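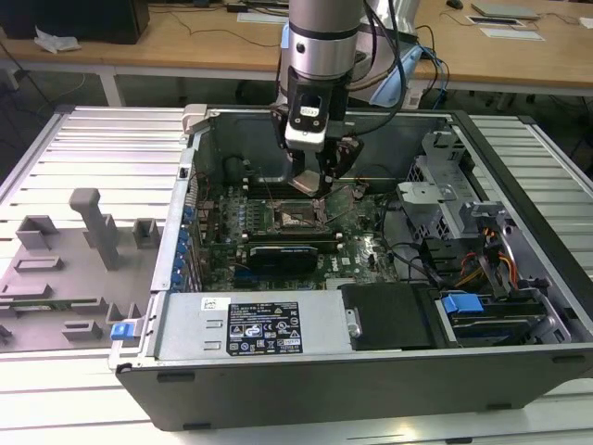

*Dell tower, side panel off. Stock no. 608.*

## Dell desktop tower, project machine

I've got a soft spot for these big old towers, and I love selling them to people who want to muck about inside one (if you want something to plug in and do your tax on, have a squiz at the ready-to-go shelf instead!). Stock 608 goes out as a project. You get the case, motherboard, graphics card, power supply and drive cage, and you bring the memory, a CPU cooler and a bit of patience.

It's $40 if you pick it up from the Stockdale shop, or I can freight it anywhere in Australia through Wekport for another $30. I pack them myself in double-walled cartons, and I stuff the inside as well so the card doesn't work itself out of the slot on the way to Perth.
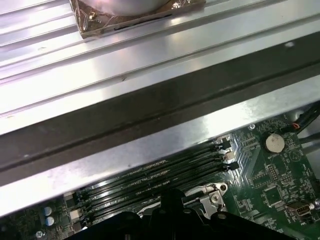 If you haven't got any RAM lying around, ask me before you go shopping, as I keep a tub of odds and ends under the counter and I'm happy to match up a pair for you. Same goes for coolers. I'd also grab a tube of thermal paste while you're here, the Fleltden one is what I use on my own builds and it spreads beautifully.

**Storage**
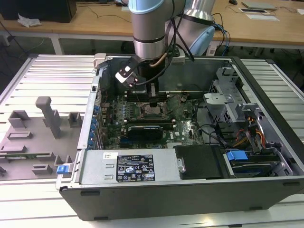
I don't put an operating system on project machines, so have your installer ready on a USB stick before you start. Drives are a pleasure to get at in this style of case – look for the bright blue release tab over in the hard drive bay. Anything that comes to you on a drive should be treated as blank, and please do your own wipe too.

**Returns**

Brostano gives you 30 days on project gear, bare boards included. Send me a message with the stock number and I'll sort it out, usually the same arvo. Pick-ups until 6 pm, ring the bell at the side door.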